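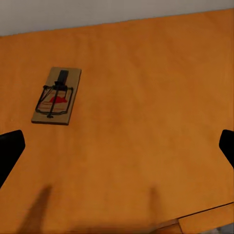

Gripper trials: your questions

Which grippers are you comparing?
Just the Jokine and the Bundano for now, both on the same simulated arm. I'd love to add the Savchuk, but I haven't got a decent model of it yet.

Why a mousetrap?
It's flat, it's fiddly and there's an obvious bit you shouldn't touch! I score a run on whether the fingers get hold of the wooden base and leave the red pedal alone.

How many runs so far?
1,683 since April, 234 of them on the mousetrap. Each object gets 10 starting angles.

Does the camera move?
Yes - it rides with the gripper, so you'll often see the fingertips at the sides.

Can I use my own controller?
If it talks to Skustham, go for it. Version 8 or later, please (older ones drop the finger commands).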